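Chapter 7
Location Shooting and the Small Production

A feature film may be made on a studio stage, on location, or by some mixture of the two. The choice affects the budget, the sound, the length of the working day and, in the end, what the audience believes about the characters. This chapter considers films made almost wholly in real rooms and streets, with Drikstead as the main case.

Drikstead runs 101 minutes and was shot in 33 days in the port town of Plornar. The production company, Gumov, built no sets. Of the 50 speaking parts, most were filled by residents of the town, who spoke their lines in their own accents.
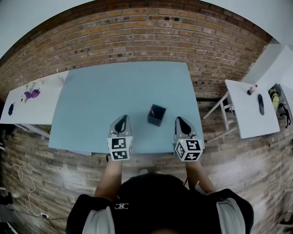 One reviewer objected that the town had been given more care than the people in it, and that by the second hour she knew every staircase but could not name the younger sister. Other critics held that the staircases were the story — the family is defined by the places it cannot leave.

Both readings depend on editing. The first assembly contained 2,628 shots, and many of those later removed were close views of faces. Section 7.1 compares two versions of the harbor sequence. Section 7.2 turns to sound recorded on location. Students should view the film once in full before going on.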